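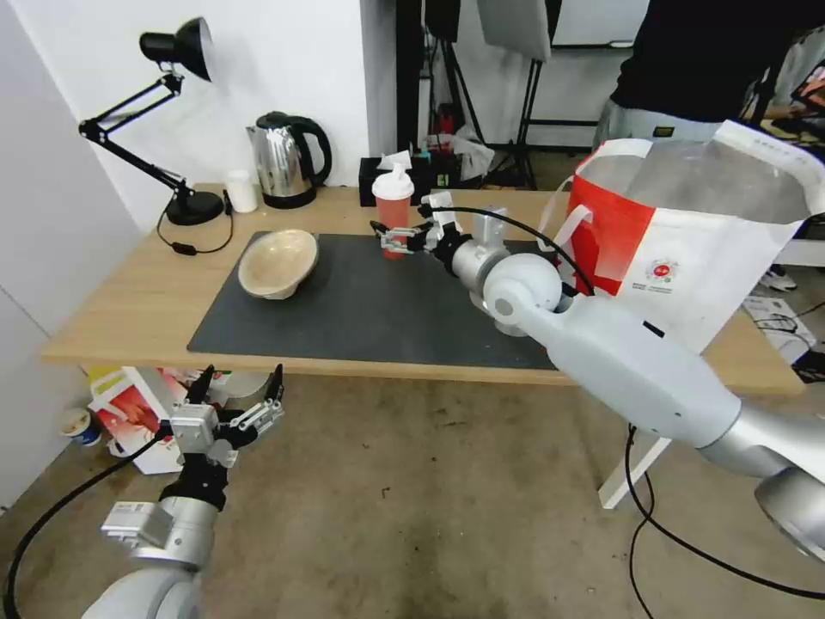

# Tramesine household tasks project: progress report, February

Thank you again for your patience over the winter, and for the kind note that came with the second instalment. I promised a fuller account this time, so I hope you'll forgive me if it runs on a bit.

You asked in your last letter whether we could say yet if a machine can clear a table. The short reply is that it can clear *our* table, most of the time, if we've laid it sensibly. The longer reply is more interesting (to me, at any rate!) and takes up most of what follows.

## Where we've got to

Since the autumn we have been working on 9 everyday chores, all of them the sort of thing you or I would do while waiting for the kettle. Picking up a cup and putting it down somewhere else is the oldest of them and still the one we learn most from. In the current round we ran 108 attempts at tabletop chores, with cups, bowls and other bits of crockery put down in whatever way they might be left after breakfast.

Upright cups are going well. The arm comes in from the side, closes gently and lifts, and the software from Hegde has cured the nervous little shudder we complained of last time. Lids and spouts cause less bother than we feared, provided the grip is taken low on the body of the cup.

Bowls are another matter, I'm afraid. A bowl sitting flat can be taken by the rim, but one lying on its side tends to roll away as soon as a finger touches it, and then the whole approach has to begin again. A child of five would put a hand behind it without thinking. We are trying to teach the second arm to do the same, and have had some very pleasing mornings with it, and some dreadful ones.

## Speed

It is slow. Moving one cup can take up to 30 seconds, and I'd rather you heard that from me than from a visitor. Brollulum, who are looking at the same question for café counters, tell us that their staff would happily put up with a slow machine that never drops anything, but would switch off a quick one after the first breakage. We have taken that to heart and left the speed alone for now.

## Money and equipment

Spending is a little under plan. The Ovalia fingertips wore out sooner than expected and we have ordered 4 replacement sets, which comes out of the repairs line. The mat on the worktop has been well worth having: crockery slides far less on it, and the noise is kinder on everybody. We will need to test without it before long, as few people eat their breakfast off a mat that size.

## What comes next

- Tipped bowls, using both arms together
- Cups standing close to other things, such as a lamp or a box of tissues
- Cups with something in them (water only, to begin with)
- A first go at wiping down afterwards

I would not yet put one of these in anybody's kitchen and go out for the afternoon. I would, though, leave it to move the cups while I sat nearby with a newspaper, and a year ago I'd have kept one hand on the stop button throughout.

You would be very welcome to come and see for yourselves. Mornings before eleven are best, and there is always tea. The table of costs will follow separately once the fingertip invoice is in.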